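# Folding for Bangera – gallery

Bits and pieces from my stint recording paper folding, put up 7/7/18. The first one is from the outdoor-looking table everyone asks me about.

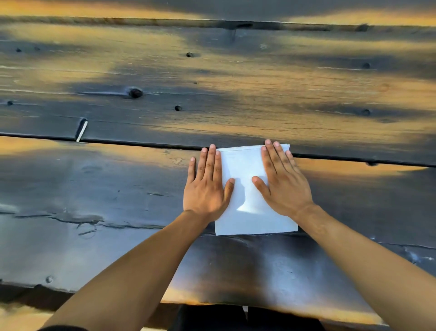

*Both hands flat on the sheet, thumbs in. By this stage the paper has several layers to it.*

I've been promising this page for ages, so sorry to everyone who kept nudging me! Bangera is the learning system we're trying to teach to fold, and it learns from examples of people doing the job with ordinary hands. My part is the examples. I sit down, I fold a sheet, I do it again, and the whole thing gets recorded from head height so that the view is more or less what you'd see if you were doing the folding yourself.

The target for this set was 500 good folds. I ended up with 591 in the folder, which sounds like showing off but is mostly down to me losing track one evening and carrying on past the finish (there was a decent radio play on).

**Why paper?** It's cheap, it's flat, and it's a right pain for a machine. A mug stays a mug whatever you do to it. A sheet of paper is a different shape after every fold, and once it's stacked up on itself the edges stop lining up quite so nicely. You can see a little of that along the top of the square, where the layers are slightly offset. I used to bin the ones that came out like that. Then the Skosholm lot, who do the training side, asked me to keep them in, as a system that has only met perfect corners gets in a terrible muddle over a real one.

**The pressing bit.** This is my favourite part of the job, and the hardest to get down properly. When you press a fold your hands hardly travel at all, so on the recording it looks like a rest. The first labels I sent over had it marked as "pause" all the way through – my fault, I was rushing – and I had to go back and change every one to "press". Now I write the label down straight after each fold, before I've had a chance to forget what I was up to.

**The table.** Dark planks, gold patches where the finish has worn, knots and cracks all over the place. I love it. White paper stands out beautifully against it, and the seams between the planks give you something to line things up with. The earlier set, done for Nistmont, was all on a plain pale desk, and the edge of the sheet kept vanishing into the background. I'd go cross-eyed checking those.

**A few things I've picked up, if you're recording your own:**

- Take your rings and watch off, or keep them on for the whole set. Swapping halfway makes sorting a misery.
- Do no more than 7 in a row before you stand up and have a stretch.
- Keep the fluffed ones in a separate folder called something sensible. Mine is called "Porna", after the test project it started in, and I regret it every time I go looking.
- Fold at your normal speed. I slowed right down to be helpful in the first two sessions and the results looked like somebody wading through custard.

Next up is cloth, starting in October, with tea towels first and then pillowcases if I haven't lost the will. I'll start a new page for those.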